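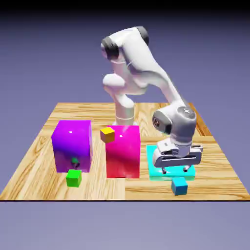
October 1, 2022

Long day on the club project. Got to the lab before lunch and stayed until they locked the side door.

We're still in simulation and will be until the Flercombe entry is accepted. The task for this round is small cubes and three places for them to go: the tall purple block, the tall pink one and the flat cyan pad. I started with the pad on the right. It's the low one, so the arm has to reach down a lot farther, and I wanted to see what the gripper does when it gets that close to the surface. In May we had the fingers going straight through the table on every other run, and I didn't want to find that again the night before a deadline.

Ran 100 episodes with the old settings and 100 with the new reward. The old ones were bad. The new ones were better on the pad and worse on the tall blocks, where the arm comes in too low and clips the side. I think the height term is too weak. Changed it, then changed it back, then wrote both numbers in the notebook so I don't do the same thing again next week.

The yellow cube is the one I keep watching. When it's up at the corner of the pink block the policy doesn't seem to know if it's finished or not. I need to write down what counts as "on" before I train anything else. The Oslow rules give it one sentence and the sentence is no help.

Episode 227 in the log crashed with a contact error. Saved the seed. Haven't looked at it.

Cultik wants our progress report in 2 weeks. I have a title and half a page. Skov is still using the other machine for their mapping thing, so training has to go overnight on mine. Started it at 9:40 and left the fan running.

Leftover rice for dinner. Need to buy a new notebook.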